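Rakena Player Set-Up Guide
Section 2: Buffer limits and seeking
Revised August 2021
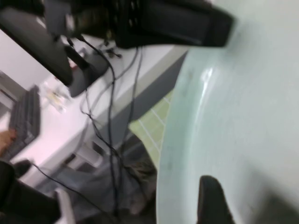 The player keeps decoded video in a fixed memory pool. The default pool is 174 MB, and the upper limit is 265 MB. Set the size before loading the first stream – the value is read once at start-up.

1. Open the Kulden console and select Playback, then Memory.
2. Enter the pool size in megabytes. Whole numbers only.
3. Set Back Buffer to the number of seconds to keep behind the playhead. The default is two.
4. Select Apply, then restart the player.
5. Load a test stream and seek to any point past the buffered range. Playback should resume at the nearest earlier key frame.

Note: If the stream has separate audio and video tracks, each track holds its own buffered range. The player reports only the part where both overlap.

Note: Live streams ignore the Back Buffer setting unless Keep History is on.

CAUTION: Do not remove a range that contains the playhead. The player stalls and drops every frame up to the next key frame.

If playback stalls after a seek, check the log for code Q-2. It means the pool was full when the new segment arrived. Lower the Back Buffer value or raise the pool size, then repeat steps 4 and 5.

For pool sizes on Gurnside set-top units, see Section 3.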